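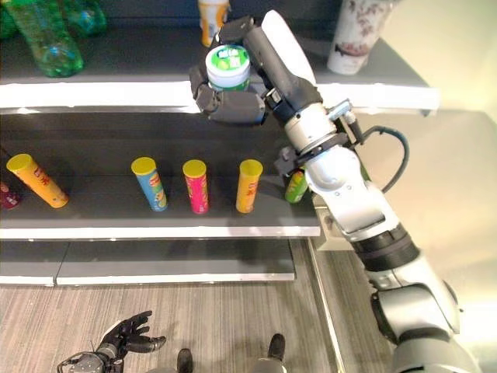
Skorkwood Store Fixtures | Display Workshop | Shared Notebook

Friday, September 13, 2024

Finally got to spend a proper day on the gray unit! Garnet had the other bay tied up all morning with the hook panels, so I had this end to myself, along with the whole crate of dummy stock (well, real stock, but it lives in the crate and it has been in there a long time, so please don't eat it, Finn).

Starting with the thing that's been bugging me, the chip tubes. They're on the middle shelf and they are lovely for color against the dark gray. The blue one next to the pink-red one next to the orange-yellow one is exactly the kind of row I'd want to see walking into a small shop, and the yellow lids tie it all together. I wouldn't have guessed that from the mock-up Theda drew, where everything was a gray cylinder. But the ones at the ends won't behave. The yellow-and-orange one leans to the left, the green one over on the right has a tilt to it too, and once you notice it you can't stop looking. I wanted to blame the shelf, so I got out the long level and checked it front to back and then side to side, and it's fine. Took the tubes off and stood them on the bench and a couple of them have slightly dented bottom rims. So it's the tubes. Or mostly the tubes. There's a tiny lip at the back of the shelf panel where it meets the upright and I'm not convinced that's helping.

Things I tried on the leaning:

Clear museum putty under the rim. Works, looks good, awful to get off again. Britta walked past, saw me picking at it with a fingernail and said absolutely not, no store is going to do that every time they restock. Fair.

Thin rubber mat, cut to the depth of the shelf. Better. The tubes sit quieter on it and it doesn't show much from standing height. You do lose some of the nice clean line over the white front edge though, because the mat curls up a touch at the corners. Might be that it came off a tight roll. I've left a piece flat under the dictionary and the drill case over the weekend, please don't move the drill case.

Wire divider from the old Zukeo kit. Too tall, too shiny, looks like a cage. I put it back in the drawer. If we cut it down to half height it might be OK, but then somebody has to cap all the ends.

My vote for now is the mat, with the spacing left generous. I know Adelmo wants the tubes shoulder to shoulder since that's how the client's planogram has them, but with a bit of air between them people can get a hand in. I did the grab test on both layouts and when they're packed tight I knock the neighbor nearly every time. Three bad grabs in a row with my left hand!

Top shelf next. This is the "mixed" shelf, and it's messier, partly on purpose. Green plastic bottles to the left, the yellow-and-white can in the middle toward the back, paper cup with the pinkish-brown flowers over on the right. Then there's the round green-and-white tub with the white lid, which is my favorite thing in the crate because it's chunky and has that big green circle on top, and everybody who comes in reaches for it. I think round and low is just easier to like than tall and thin? The trouble is that the label on the lid is the best part of it and you only get it from above. On a top shelf, a shorter customer sees a green side and a white rim and that's it. I'd move the tubs down to the bottom shelf, where you'd look straight onto the lids.

And yes, the bottles. I had them upright first, then tried one on its side up by the left end to see whether the ridges would stop it from rolling. They don't, much. Light through the green plastic is really pretty though, and against the dark back it goes almost like a lamp when the sun comes round to that window. Garnet agreed, and Garnet doesn't agree with anything I do with bottles. But a bottle lying down on a top shelf is a bottle on somebody's foot, so if we want that look it needs a cradle or a raised stop at the front. Theda, could you sketch something? Nothing fancy. I was picturing a strip in the same white as the shelf edge.

The cup: keep or drop? It weighs nothing, so it walks along the shelf any time you bump the unit. But it's the only thing up there with a pattern on it and I'd miss it. I've put a couple of washers inside for now. If you're going to drink out of it, take out the washers.

Left the bottom shelf bare. Two reasons, first I want to see the tubs down there as I said, and second I wanted to look at the join where the two panels meet with no stock hiding it. From the front I can live with it. Run a thumb across it and there's a step. Of the 14 panels in the last Voß delivery I've found three like that now, and they all seem to be high on the same side, so I'd rather we send the three back together than shim each one. Britta has the delivery slip. I know we said in August that we'd live with small steps, but dust collects in there and on dark gray it shows up horribly, I wiped this one before lunch and it needed doing again by the afternoon.

White front edges: big yes from me. I was on the fence when Genen sent the sample card (it looked like refrigerator trim) but at full length they pull the unit together, and they go well with the pale wood-grain floor. They do mark. I got a blue smear on one from my own sleeve and it needed the citrus cleaner. Plain soap wouldn't touch it.

Price labels haven't arrived. Adelmo ordered a pack of 100 for the edge strips and they're supposed to be the narrow ones this time. When they turn up, try one on the underside of the edge before sticking any on the front, the last batch left gum behind and Finn spent most of a morning on it with a plastic scraper.

Still to do, in no order:

Flip the leaning tubes so the dents face the back, see if it makes a difference.
Swap the tubs to the bottom and look from a low stool (kid height, and also from wheelchair height, which we skipped last time and shouldn't have).
Ask Garnet whether the back panel could go one shade lighter. The dark red tube down at the far left end just sinks into it.
More putty remover.
Find the other level. The short one, yellow, with my tape on it. It was on the hook on Wednesday.

Leaving the unit set up as it is, please work around it if you can. I'll be back at it first thing and the crate lid is under the bench.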